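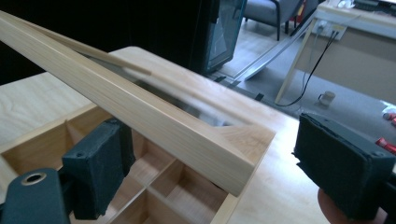
Atska Parness
Reviews editor, kitchen and table

I drink a lot of tea, and my bags lived in 14 torn cartons on one shelf. So in June I bought the Farquharson tea box, the one with the clear lid, and I have now used it long enough to write something fair.

It is a pale wooden box, divided inside by thin partitions into small square compartments. The grain is fine and quiet, and it looks well on a light table. I ordered from the Prasurley shop and it came in 3 days, with all the partitions straight.

What I like most is the lid. It is a flat wooden frame with a clear panel set in it, so guests can choose before they open anything. The panel takes fingerprints very easily — I wipe mine every week with a dry cloth.

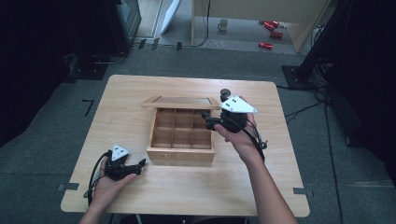

The tea box open, lid tilted up at the back.

The engraving on the front is very faint. From my chair I cannot read it, and I would prefer it a little darker, or no letters at all.

The compartments are good for bags in paper envelopes. Bags without envelopes also fit, but the smell of mint goes into everything, so I keep mint in a tin. Loose tea I would not put here, the partitions are not tight enough at the bottom.

The price was 37 pounds. For a wooden box this is not cheap, and I waited some time before I decided. I would buy it again, but I would ask for felt under the base, as mine slides when I lift the lid with one hand.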